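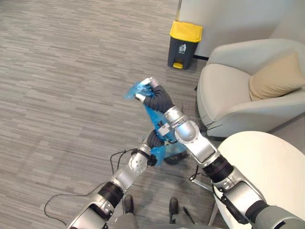
Our September book is Thilini Hettiarachchi's second novel, The Orchard at Brestness, a love story set in a small religious settlement where everyone knows your business before you do. Ruth Prunus is 19, promised to the baker's son, and quite content until a travelling clock mender comes to stay for the winter. You will guess most of what follows. Very little in this valley is thrown away, and Ruth's mother keeps every bag that enters the house. There's a translucent blue one, crumpled like the plastic bag in the picture, that carries plums, then letters, and at last all of Ruth's worldly goods. I grew fonder of the bag than of the baker's son.

It is a slow book. The clock mender takes 200 pages to say anything that could be called a declaration, and when it comes it is mostly about springs. Anwara Pramanik loved this and read the passage to us twice. Florin Oprea asked if we might have the next chapter instead.

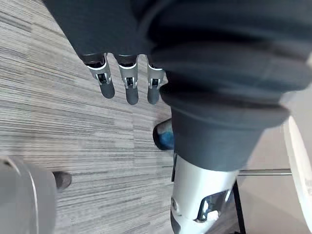

What kept most of us going was the grandmother, who disapproves of the match, the weather and the new hymn books, and who gets all the best lines. Her quarrel with the elders over a fence takes up the middle third and has no bearing on the romance whatever. I'd have read a whole novel of it. Parveen Fakir thought the ending rushed, and she has a point - after all that dithering, the great decision is made in a paragraph, on a cart, in the rain.

There's faith in it too, handled with a light touch. Ruth's doubts are small and stubborn ones, and the author lets her keep a few.

We gave it seven out of ten, with Florin holding out for five. The library has 12 copies, two of them large print, and they are all in the box by the door. Please bring back the last book when you collect this one. Next up is a thriller chosen by Rokeya Jayawardena, who promises that somebody dies by page four.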